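Comparing Two Parallel Grippers on a PC Disassembly Cell

Last updated 15 March 2019

This page covers how to run a side-by-side test of two parallel grippers on the same arm, using a desktop computer as the work object. The procedure was written for the Lovow and Turnlow grippers, but nothing in it depends on those two models. You need one arm, both grippers, both sets of fingers, and a computer you don't mind scratching.

Set aside a full day. Most of the time goes into the tool change and the re-teaching that follows it. The test runs themselves are short.

What you need

A six-axis arm with a tool flange that fits both grippers
Both grippers with their cables and mounting screws
A desktop tower with a removable side panel
A slotted aluminum table, or anything else you can clamp to
A fixture tray for the parts you remove
The Ellwood controller or your own, with logging turned on
Calipers and a small torque wrench

Step 1. Prepare the computer

Unplug the computer and hold the power button down for a few seconds. Take the side panel off and lay the tower down so the open side faces up. Leave the power supply and the graphics card where they are. They limit how the fingers can come in, and a stripped case makes every gripper look good.

Lift the retention bracket on the CPU socket before you start. Neither gripper can work the lever reliably, so the bracket is not part of this test. Keep the fingers away from the contacts once it is up.

Step 2. Fix the case to the table

Push the case against two stops and clamp it. A case that slides a little on each run will ruin the comparison, and you may not notice until you look at the logs. Mark the corners on the table with tape. If the case has to come off during the tool change, the tape gets it back close enough for a quick check with the calipers.

Put the tray beside the case, on the side where the arm has the most room to turn. Ours is on the left.

Step 3. Mount the first gripper

Bolt the gripper to the flange and tighten the screws in a cross pattern. Route the cables down one side of the wrist and leave a loop long enough for the last joint to turn through its full working range. Turn the joint by hand in both directions before you power anything up. If the loop pulls tight at either end, give it more slack and try again.

Enter the tool length in the controller. Our figure for the Lovow with its standard fingers is 219 mm from flange to fingertip. The Turnlow is longer, at 247 mm. Measure your own, since finger sets vary.

Step 4. Teach the approach points

Jog the arm until the fingers are just inside the opening of the case, over the motherboard, and save that as the entry point. All the test moves start and end there. Come in slowly the first time and watch the wrist as well as the fingertips. The drive cage stands higher than the board, and the wrist housing will reach it before the fingers reach the lower parts of the case.

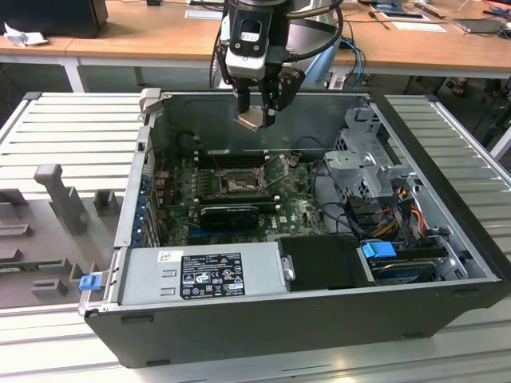 Step 5. Run the grasp set

Use the same targets in the same order for both grippers. We use these:

A memory module, gripped by its two faces
The graphics card, gripped near the fan housing
A loose power cable
The connector on the hard drive

Close at low force first and raise it until the part stops slipping. Write down that force. Then run each target 20 times at the recorded value and let the controller log the result. Count a run as good only if the part reaches the tray and stays where it was put down. A part that gets there but falls over is a miss.

Do not adjust the points between runs. If a point is clearly wrong, fix it, throw out the runs for that target and start the target again.

Step 6. Swap and repeat

Back the arm out to the entry point, raise it clear of the case and power down the gripper. Mount the second one as in Step 3. Change the tool length before you move the arm. Forgetting this is the most common way to drive a finger into the board.

Re-teach the entry point from scratch. Shifting the old point by the difference in length gets you close, but the two grippers don't sit at quite the same angle on our flange, and the error shows up at the memory slots first.

Step 7. Compare the logs

The controller writes one file per target. Put good runs, recorded force and cycle time next to each other for the two grippers. Look at the loose cable separately. It gives the widest spread with any gripper and will drag an average around.

In our runs the Lovow did better on the memory module, where its shorter length gave us more room to tilt. The Turnlow held the graphics card at a lower force. On the hard drive connector they were too close to call. We put Boltum soft pads on both finger sets later and repeated the cable runs, and both improved.

Troubleshooting

Fingers close but the controller reports no part: the stroke limit is probably set for a different finger set. Reset it with the fingers open and empty.

Arm stops with a collision fault near the drive cage: rotate the wrist before going down, then repeat the move at low speed.

Log file ends early: our controller stops writing at 2000 lines. Save and clear between targets.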